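Worneck open day, Junwood building
14 Sep 2018

I went to the Worneck open day mostly for the afternoon talk, which promised "robot skills without a robot." I have sat through enough of these to bring a notebook and low hopes. The bus dropped me at the wrong end of the Junwood building and I missed the welcome, so if anything important was said over the coffee, I can't report it.

The method goes like this. A person holds a gripper in each hand, the same kind of jaws that would later be bolted to a pair of arms, and does a small job at a table. A camera on the gripper records what the jaws see. The recordings go into a training set, a policy is trained on them, and the policy is then run on the real arms. The group calls the whole thing Prusier. Vlasta Ivanov, who gave the talk, was quick and clear and took questions as they came, so I had plenty of chances to be annoying.

The training set has 2,541 recordings. Fine. How many different people made them? She said most came from a small group inside the lab and she would have to look up the split. I would have liked that number on the slide. If most of the hands belong to a few people who have been doing this since February, then the policy has learned how those few people like to hold things, and I don't know what it does with anyone else's habits.

The result they were proud of was on soft parts: rings, bands, loops, anything that changes shape when you squeeze it. They ran 50 trials on the arms and showed a bar chart with the new method standing well above the old one. Both bars came from the same table, with the same lights, and the objects had all appeared in training. Ivanov said so herself when asked, and I give her credit for that, but the chart did not say so, and the chart is what people will take a phone picture of. There was a second test with 16 objects the system had never seen. It got one line at the bottom of a slide and no bar. The man next to me asked why, and the answer was that those results were "still being looked at."

My larger doubt is about feel. A person squeezing a rubbery ring knows through the handle when it starts to give, and eases off. The camera records the bulge in the material and the position of the jaws, and the force has to be guessed from that. Ivanov's view is that with soft parts the shape tells you most of what you need. Maybe. It seems to me that works for a thick ring and gets worse for a thin one, and a stiff part would tell the camera next to nothing. She agreed that stiff parts were harder and moved on to the next question.

I also asked about time. A person doing the job by hand-held gripper is slower than a person using fingers, but much faster than somebody steering the arms with a joystick, and this is the best argument for the method. They collected a set of 242 two-handed recordings in a single day, she said. I believe that. I would still like to know how many were thrown out afterward, and by what rule.

The posters in the hallway were weaker. One from Boychuk, a partner on the project, claimed savings of a kind I could not trace to any experiment on the poster, and the young man standing by it was from sales. Lunch was sandwiches, and they ran out early.

Back to the two-handed work, which I thought was the most interesting part of the day and the least tested. One gripper holds the part and the other comes in to take it or push on it. With people this looks easy, and the recordings look good.

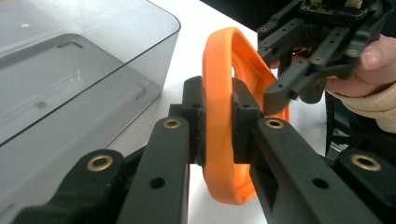

What I want to see is the same handover run on the arms, with the part turned a little the wrong way at the start, and every failed try left in the count. Ivanov said a longer report is being written and that the unseen objects will get their own section. I put my name on the list for a copy.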